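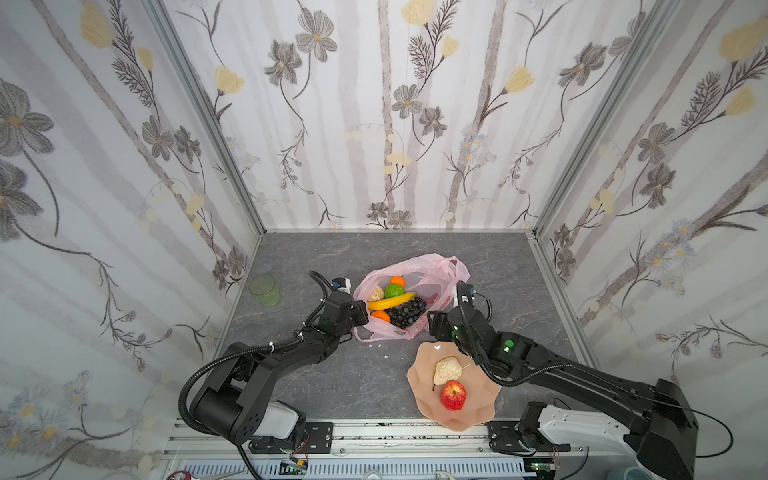 Page last changed 2023-02-19

Pluvach Wallpaper Remnants
Frequently asked questions

What do you sell, exactly?

Leftover wallpaper. Ends of runs, rolls from closed-down showrooms, discontinued patterns, and now and then a whole pallet that a hotel ordered in the wrong color. Everything is unused. We don't print anything and we can't make more of it.

What is the pattern at the top of the page?

Meltik. Gray flowers with yellow centers, brown ferny bits, and pale gray streaks behind that most people take for birch trees. We get more mail about it than about the rest of the stock put together, and a good part of that mail is from people who bought too little of it. See the next answer.

How many rolls do I need?

More than you think. Measure the height of the wall, add the pattern repeat, and that is the length of one strip. See how many full strips come out of a roll, then how many strips it takes to get around the room. Don't subtract for doors and windows unless you have a very large door. Then add one roll.

People ask us to confirm that the extra roll isn't a sales trick. It is a little bit of a sales trick. It is also the roll you will want in January when somebody moves the piano.

Can you hold rolls while I decide?

For 16 days, without a deposit. On the next morning they go back on the shelf, and we don't write to warn you. We used to write, and the replies were mostly requests for another 16 days.

Why don't my rolls match each other?

Check the batch number on the label. Two rolls of the same pattern from different batches can differ enough to show on a wall, usually at the seam nearest the light switch. We ship from a single batch whenever we have enough of one. If we don't, you'll get an email before anything leaves the building, and you can say no.

If you add to an order later, put the batch number in the notes box. "The same as before" doesn't help Guadalupe, who packs the orders and has seen a great many befores.

Is it peel-and-stick?

Some of it. Look at the line marked "Backing" in the listing.

Peel-and-stick – comes off in one piece if the wall was painted properly, and brings the paint with it if not.
Paste-the-wall – you paste the wall and hang the paper dry. Easiest for a beginner.
Paste-the-paper – needs a table, a soaking time, and a second person you are on good terms with.

Cuevas and Gornora are both paste-the-paper, whatever the old catalog says. The old catalog is wrong about several things and is still on the internet, where it will outlive us.

Can I hang it over old wallpaper?

You can. We'd prefer that you didn't tell us how it went. The paste wets the old layer, the old layer lets go, and you are left holding both. Strip the wall, wash off the old glue, fill the holes, and put on a coat of primer.

Will it survive in a bathroom?

Vinyl will, if there's a fan and you use it. Plain paper will do well in a powder room and badly next to a shower. Grasscloth in a bathroom is something we've been asked about by several decorators, and our answer to all of them was a long silence on the phone.

Do you send samples?

Yes, a letter-size piece of any pattern we have in quantity. Samples are free and postage is $17 for as many as fit in the tube. Large patterns don't make much sense at that size, so you may get one petal and a lot of background. Tape it to the wall anyway and look at it in the evening with the lamps on, as that's when you will be living with it.

We don't cut samples from the last roll of anything.

Do you have a pattern you can't find on the site?

Possibly. The site shows 467 patterns, and there's a back shelf that hasn't been photographed yet. Send a picture and a rough idea of the year you bought it to Vija Rätsep, using the form on the contact page. She knows the back shelf. Please send the front of the paper. The back is beige in every case.

Can I return rolls?

Unopened rolls with the label on, within 30 days. You pay the postage. We can't take back a roll with a strip missing, including a "very small" strip, and we do unroll them to look.

If a roll has a printing fault, stop after the third strip and write to us. We will replace a roll with a fault in it. We can't replace a finished hallway that you noticed the fault in as you were cleaning the brushes.

Do you hang wallpaper too?

No. We keep a list of local paperhangers and will send it to you. The good ones are busy and will want to see the walls first, and they may say something unkind about your corners. Let them. No house has a square corner.

Can I cover things other than walls with it?

Drawer bottoms, the backs of bookcases, lampshades if the bulb is a cool one, and the covers of schoolbooks. Half rolls for this sort of thing are in the Odds section. We don't recommend it for floors, though a customer in a rented apartment did hers with Gornora and eight coats of varnish and was very pleased with it.

Do you sell to theaters and set builders?

Yes, and we like them, because they never ask how it will look in ten years. Orders over $2,000 get free delivery to a loading dock. Tell us the date you need it, and please make it the real date.

Can I visit?

By appointment. Guadalupe Villaseñor keeps the calendar. Bring your wall measurements and, if you share the house with someone, bring them as well.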